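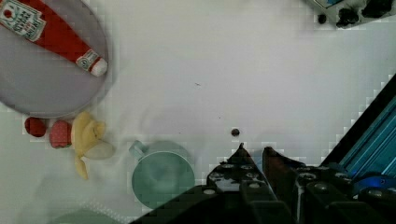
Lundano tabletop arm - open day at Javordale

The Lundano is a single arm with a two-finger gripper for benchtop handling. Zenbridge will have it running on Saturday at the Javordale workshop. Sessions last 20 minutes, with 2 visitors at a time.
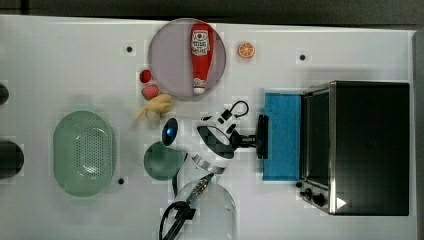 Ojeda supplies the gripper, the mounting parts and spare fingers. Orders placed at the open day ship in 3 weeks.

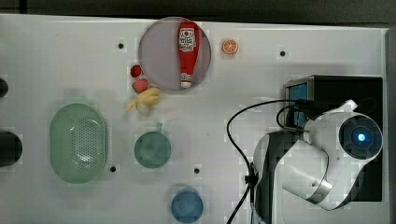 Visitors can request a pick from the kitchen set. The colander and the cups are popular first choices - so is the ketchup bottle on its plate. Closed shoes, please.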